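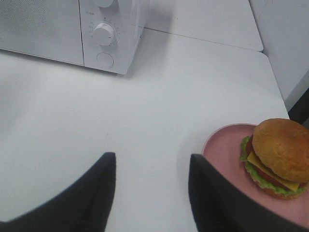 Reading time: 7 minutes (speaker notes, lightly tidied after the talk)

Wait for people to settle. The chairs in the Bullau hall scrape, so give it a good minute, and say hello to the folks by the coffee urn while they find their seats.

Good evening, everybody, and thank you for coming out in August, when I know perfectly well you could be sitting on a porch with something cold. I've been asked to talk about the small kitchen, and what I want to do is spend the whole evening (well, 30 minutes of it, and then there's cake) on one machine. Nearly all of you own one, and I'd guess very few of you have ever read a page about it. I mean the microwave, and in particular the plain white kind with knobs.

Ask for hands: who has a microwave with a number pad? Who has one with dials? Let them look around at each other. At the Shearer library the dial people were outnumbered but a good deal louder.

I grew up with a dial, and I came back to one after years of pushing buttons. The one I had before this had a popcorn key, a potato key, a key for something called "beverage," and a clock that blinked at me after every thunderstorm. I used three keys out of the lot. My mother, when she visited, used none of them, because she couldn't read the panel without her other glasses, and she'd heat her soup on the stove and tell me it was no trouble. That stayed with me, I have to say.

So, the knobs. On the kind I'm talking about you get a round dial with a raised ridge across it, big enough to grab with a whole hand, and a ring of little marks printed around it. The ridge is a lovely thing. You can find it with your fingers at six in the morning with your eyes mostly closed. The printing is another matter! It's small, it's gray, and it sits on white, and if your eyes are like mine you will be bending down to it. What I suggest is a dot of bright nail polish at the two or three places you really use. Mine are at one minute and at three.

Pause here. Somebody always asks whether nail polish comes off. (It does, with remover on a cotton swab. Try a corner first, and keep the remover well away from the printed numbers.)

Power levels next. Most people turn the power all the way up the day the oven comes home and never touch it again, and then they tell me that microwaves make everything rubbery. Butter wants low. Chocolate wants low, and a stir, and low again. Leftover rice with a spoonful of water under a loose lid does very well at medium. Try medium on last night's chicken and take a bit longer over it, and write and tell me how you got on.

Drink some water. Slide change.
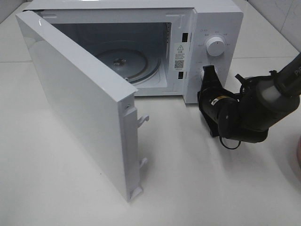

Now for the part of the talk that is really about cleaning, though I promised the organizers I wouldn't put that word on the poster. Open the door all the way. I do mean all the way, as far as it goes, so you can see what you're doing and so you aren't reaching around it with a wet cloth. You'll want some room on the counter on the hinge side, so move the toaster first.

Take out the glass plate. It comes straight up, and it goes in the sink like any other plate, once it has cooled down. Under the plate, in the middle, there's the little hub that turns it, and that's where the crumbs go to retire. Wipe around it gently with a damp cloth. When the plate goes back, give it a small turn with your hand until you feel it sit down on the hub. If it wobbles or clunks when you start the oven, stop and seat it again.

For the walls, my method is a bowl of water with a slice or two of lemon and a wooden spoon standing in it. Heat it for a few minutes, then leave the door shut for five more while you do something else. Then carry the bowl out carefully, with oven mitts, and wipe. The Joltus people, whose kitchen I borrowed for a workshop last winter, had a spatter on the ceiling that had been there longer than the tenant, and it came off with one pass of a cloth. I was so pleased I made everybody come and look.

Don't forget the ceiling, by the way. We wipe the floor and the sides and feel very virtuous, and the soup is all up top.

A word about the door edge. Those two plastic hooks need to be clean and whole, and so does the face of the oven where they go in. Wipe along there with a cloth that has been wrung out hard. No sprays into the slots, please, and no poking around with a knife. If a hook is cracked, or the door doesn't close square, stop using the oven and have it looked at by somebody qualified. And leave the caution sticker where it is, even if it's in a language you don't read and you think it spoils the look. A repair person may want it. If you're curious what yours says, ask a neighbor who reads the language, or look in the manual.

If we're running behind, skip the next bit and go straight to questions.

Where to put it. When I wrote up my notes for the Wiltari housing newsletter I had 63 letters back, and far and away the most common complaint was about height. People put the microwave on top of the refrigerator, and then lift hot soup down past their own faces. Please don't. A counter or a sturdy table is a much kinder place for it. Leave the breathing space your manual asks for, and leave a landing spot right beside the oven, big enough for a dinner plate and kept clear. I keep a folded dish towel on mine. One lady wrote that she'd cleared hers for the first time in 34 years and found a recipe card under the bread box in her sister's handwriting. She sent me a copy, and it's a very good plum cake, and it is in fact the cake you'll be having tonight.

Questions. Likely ones: can I put a metal spoon in (check your manual, and until you have, no); why does my coffee go over the edge (cup too full, heated too long); does the oven mind being run empty (yes, don't).

Handouts are on the table by the door, two to a household. Please stack your chairs along the radiator side and bring cups back to the hatch.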